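How to move your direct debits to a new bank account

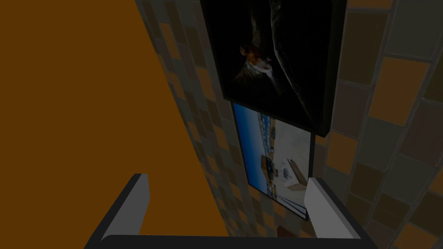 Wall tiles in beige, tan, brown and grey, beside a plain orange-brown surface.

When Ornport Savings was taken over by Drida Bank, customers kept their old sort codes until October. If your account is closing after a merger, you can move your payments yourself.

1. Download 3 months of statements from the old account. Annual payments won't show, so check your email for those.

2. List every direct debit and standing order. A typical household has nearly 20.

3. Open the new account and leave enough in it for the first month's bills.

4. Give each company your new details. Most do this online. Magbanua Insurance wants a form, and takes 72 hours to confirm.

5. Set up standing orders again by hand and cancel the old ones on the same day.

6. Tell your employer before the payroll cut-off.

Keep the old account open for 2 full billing cycles. If a payment is taken twice, ask the new bank for a refund under the direct debit guarantee.

Jondetti Money Guides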